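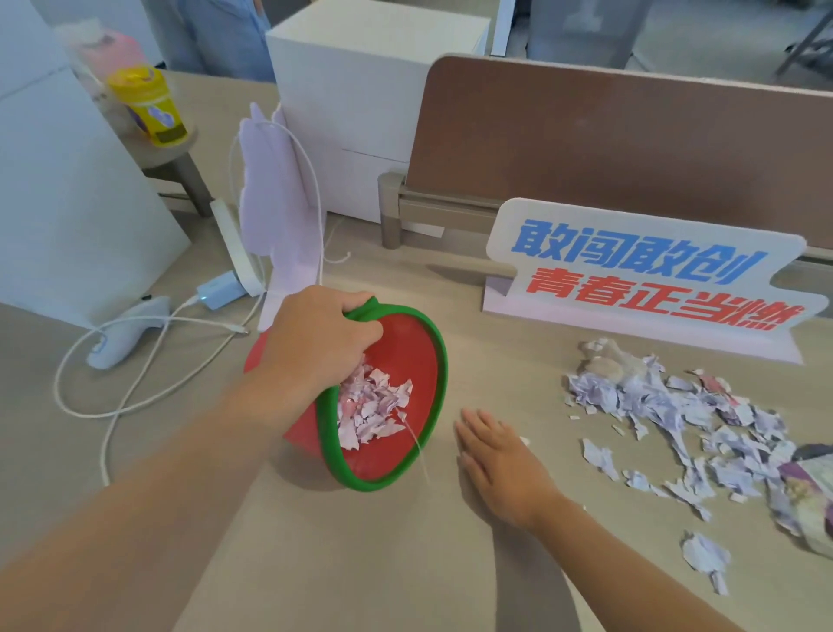

Wednesday, June 25, 2025. Nikasville workshop, paper table.

Sorting day for the Khondokar paper sheets, and I love this job! What we want is the soft stuff – pale pink, lilac, white – kept apart from anything shiny. Wrappers ruin a sheet. We learned that in January, when bits of foil got into the pulp for the Cistlow cards and we had to pick them out with tweezers.

Target for the first batch is 150 grams of clean scraps, torn small. The red bin with the green rim is the best thing we own for this. Tip it on its side and you can get a whole hand in.
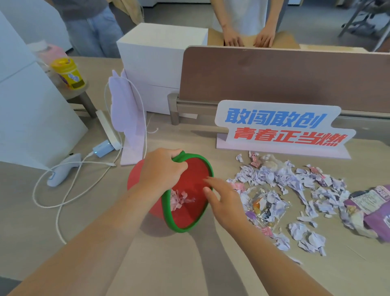
Red bin on its side, scraps and wrappers to the right of it.

Lilac is the color I'm most excited about. With plenty of white it should dry to something like weak grape soda, and I want to try one sheet with no pink at all.
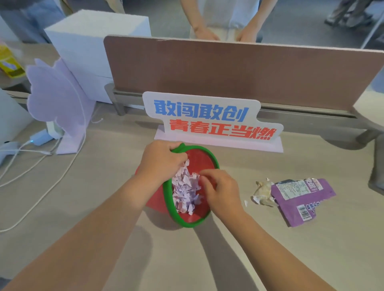
Pieces bigger than a thumbnail get torn again. Soak overnight in the Stirkell tub, lid on, no bleach this time. Mold and deckle need a rinse, and the felts are still on the top shelf. Must buy more felts.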